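Project report: moisture loss in stored onions under three types of cover

Group members: Shona Maihi, Alby Tuhiwai, Fletcher Wihongi
Supervisor: Leonie Kerslake

## 1. Background

Onions kept through winter lose weight by respiration and by evaporation through the skin and neck. Growers selling by the kilogram lose income on both. Most guidance assumes a ventilated commercial store. Small growers near Nepia mostly use unheated sheds, where air movement depends on the weather and on whatever is laid over the crates.

The project compared three covers under shed conditions: hessian, perforated polythene and newsprint. A fourth set of crates was left uncovered as the control.

## 2. Method

The onions were supplied by Shayne Hinds from a single block of one variety, Stonen, lifted and field-cured before delivery. Bulbs with thick necks, split skins or visible bruising were rejected. The 896 bulbs that remained were divided between 16 crates, 56 to a crate, giving four crates per treatment.

Crates were stacked two high on pallets along the north wall. Position was assigned by drawing numbered slips, and each stack was moved one place to the left at every weighing so that no treatment stayed beside the door. Each crate was weighed every fortnight on the same platform scale, with its cover removed. Resolution was 5 g. The scale was checked against a reference mass before each session.

Temperature and relative humidity were logged hourly by a Wumik sensor hung at crate height. One sensor was used for the whole shed, so differences in humidity beneath the individual covers were not measured directly.

Bulbs showing rot or sprouting were taken out at each weighing, weighed separately and recorded as discards. Their mass was subtracted from the starting mass of the crate in proportion, so that the figures for moisture loss refer to sound bulbs only.

## 3. Results

Uncovered crates lost the most weight in every interval. Hessian reduced the loss slightly, newsprint by more, and perforated polythene by the most. The ranking was the same from the second weighing until the trial closed in April.

Discards followed nearly the reverse order. The polythene crates produced more rotted bulbs than the other three treatments combined, most of them in the upper layer, where condensation was noted on the underside of the sheet. Newsprint and hessian could not be separated from the control on discards.

When both losses are added together, newsprint gave the highest saleable weight. The margin over hessian was small, and one newsprint crate performed worse than any of the hessian crates. We found no fault in the weighing record for that crate and have kept it in the analysis.

Sprouting was rare until the shed temperature began to rise. It then appeared in all treatments within the same fortnight, which suggests that temperature controlled it and that cover had little influence.

## 4. Sorting and discards

Sorting was done by hand against a written standard. Two people graded each crate independently, and disagreements were settled by cutting the bulb. Most disagreements concerned soft necks, where early rot and ordinary drying feel alike.

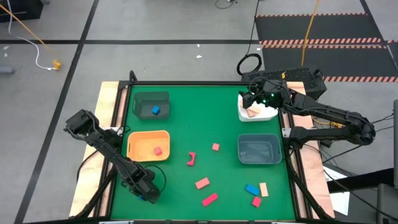 Why was newsprint not replaced when it became damp? The sheets were left in place because a grower would be unlikely to change them during storage, and replacement would have tested a different practice.

## 5. Limitations

- One variety and one season only.
- A single shed. Plonenent, the second site originally planned, was dropped when its roof was found to leak.
- Some 200 hourly humidity readings are missing after a battery failure. The gap lies within one weighing interval and does not affect the weight data.
- Covers were cut by hand and overlapped the crate edges by differing amounts.

## 6. Further work

A repeat with a sensor under each cover would show whether the polythene result comes from humidity alone. Removing the polythene on dry days may also be worth testing — the labour cost would need to be recorded alongside the weight saved. Leonie Kerslake has kept the logging sheets and the written grading standard for use by the next group.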